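Bins, boxes and the swap table: what's changing at Tulia Hall

The swap table is back from Friday, and it will run on a slightly different footing from last time. Please read this before you bring anything along, particularly if you came in May and found the queue going out of the door.

In May we took in 2238 items over the whole month. Most went to a new home. What was left filled the back store and took two evenings to clear, and we can't do that again, as the store is now shared with the Detulix repair group, who need the shelving for their tools.

The main change is that items no longer go straight on to the long tables. They go into grey bins first. We have 20 of these, bought second-hand from the Pasaribu warehouse sale. They are scratched and a few have marks that will not scrub off, but they are sound and they stack.

How it works

Bring your things to the side entrance between 10am and noon. Put them in any open bin. You don't need to sort them. Kitchen things, toys, cleaning things and clothes accessories can all go in together, and they will be separated later in the day.

When a bin is full enough that things start to sit on top of each other, leave it and start the next one. Last time bins were packed to the brim and small items at the bottom were missed altogether. One pair of reading glasses came out with an arm snapped off.

The limit is 61 bins' worth over the season, after which we close the door to new items until the tables have gone down.

What we can take

Small household goods, gift boxes, dusters and brushes in decent condition, sunglasses, stationery, unopened cards, ornaments, hand tools. Glasses should be folded and in a case if you have one.
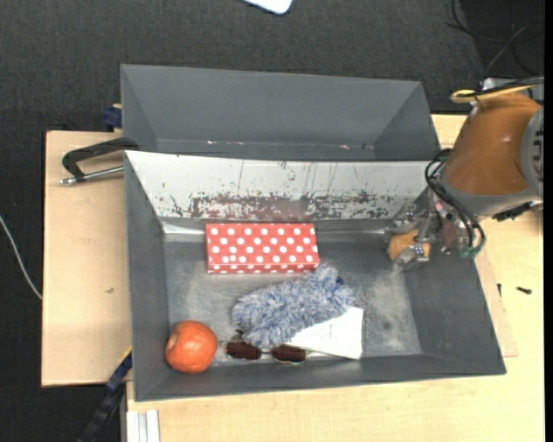 What we can't take is anything electrical, anything with a blade longer than a kitchen knife, car seats, pillows or medicines. Fresh food should go to the Vovero shelf by the front door, where it is checked every morning. Please don't put fruit in with the household things if you can help it, as it bruises and then everything else needs wiping.

Taking things home

The tables open at 2pm. There is no charge and you don't have to have brought anything. We ask people to keep to one bag each for the first hour. After that, help yourself.

Bags are needed as always. We gave out the last of our 100 paper ones in May and won't be buying more.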